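Buvilside Community Kitchen
Minutes of the August get-together of the baking group, Aug 14, 2020

Present: nine members, with two more sending their apologies and a very kind note about the rhubarb. The chair welcomed everyone back after the summer break and said how good it was to see the long table in use again. We began a little late, as the kettle was slow and several of us had a good deal of news to catch up on (congratulations again on the new grandson!).

Minutes of the last meeting

These were read out and agreed, with one small correction. The tins borrowed from the Lundale group were the large loaf tins and not the round ones, and they have since gone back to Lundale, washed and dried, with a jar of plum jam tucked inside the top one as a thank you.

The countertop oven

We spent the largest part of the meeting on this, and quite right too, as it is the thing most of us have been asking about since spring. The big range in the back kitchen takes so long to heat that it hardly seems worth lighting for one small tray, and a number of members have said they would come to more of the short sessions if there were something smaller to bake in. The white toaster oven has been set up on the table in the front room for everyone to look over, and there was general agreement that it sits nicely there and that the door opens down flat enough to slide a tray straight out.

One member asked whether a foil tray was sturdy enough to use in it, as she has had them bend on her at home when they are full. After some friendly back and forth we settled that foil trays are fine for rolls and pastries so long as they stay on the wire rack and are drawn forward slowly, with a hand or a flat spatula under the far end as soon as it can be reached. Anything with a wet filling should go in a proper metal pan. We have plenty of those in the lower cupboard, and they could do with the exercise.

There was also a question about the tabletop. Some of us remember the ring that was left on the old table, and we would all like to keep this one white. It was agreed that a large sheet of brown paper will go down before the oven is used, big enough to take the open door as well as the oven itself, and that the paper will be changed when it gets greasy or torn. A few creases don't matter a bit. It was pointed out, very sensibly, that paper keeps off crumbs and drips but is no protection from a hot pan, so hot trays are to be set on the cork mats by the window. Whoever bakes last should check that no corner of the paper is curling up near the oven before they leave it.
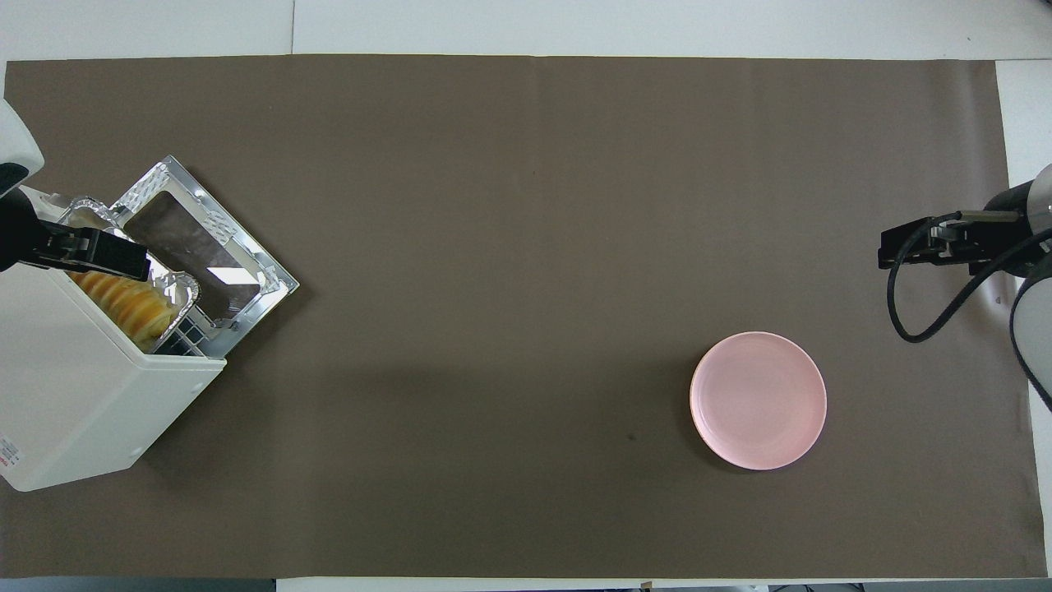

Pastries for the September open table

We then turned to the open table in September, which everyone is looking forward to. The plan is for rolled pastries, baked in rows close together so that the sides stay soft and the tops take the color. Members had strong feelings about how brown they ought to be! The feeling of the meeting was for a good golden top with a bit of darker brown on the high parts, and those who like theirs paler are welcome to take from the middle of the tray.

We expect 65 people through the door if the weather is kind, and the dough will be made the evening before and kept cold overnight. Four members offered to come in for the rolling, and we thank them warmly, especially as it is fiddly work and hard on the wrists. The Zieliński bakery has offered us flour at a good price, and it was agreed to accept and to send a card.

Fillings were talked over at length. Plain butter and apricot were both carried without any fuss. Poppy seed was put forward with real feeling by one side of the table and will be tried in a small batch at our next session, so that those who have doubts can make up their minds with something in their hand. Cheese was held over.

Looking after the oven

It was asked that everyone who uses the oven please do the following:

Unplug it when you are done and let it cool with the door open.
Wipe the inside and the glass with a damp cloth once it has cooled. The shiny metal shows every splash, so please don't use the scratchy pads on it.
Take out the wire rack and wash it in the sink with the other things.
Leave the label on the side of the housing where it is.
Write your name in the Zellamer notebook, which lives in the drawer with the tea towels.

A member asked whether we might also have a second rack. The secretary will find out what one costs and bring a figure to the next meeting.

Cupboards and drawers

The tidying of the tall cupboard was put off once more, with some laughter. The shelf of odd lids has grown again, and members are asked to look through it and take home anything they recognize. What is left by the end of September will go to the rummage sale. Tea towels are running low, and any old ones in decent shape would be gratefully received.

Any other business

Thanks were given for the new curtain in the hallway, which has made it a much more cheerful place to hang up a coat. It was mentioned that the back step is loose on the left side, and until it is mended everyone is asked to use the front entrance, particularly when carrying trays.

A member who has been reading about sourdough offered to bring her starter along for anyone who would like a spoonful. Please bring your own jar with a lid that fits.

Next meeting

The next meeting will be held in September, in the front room as usual, starting at 10 in the morning so that there is time for the poppy seed batch. The date will be pinned up by the door. The meeting closed with tea.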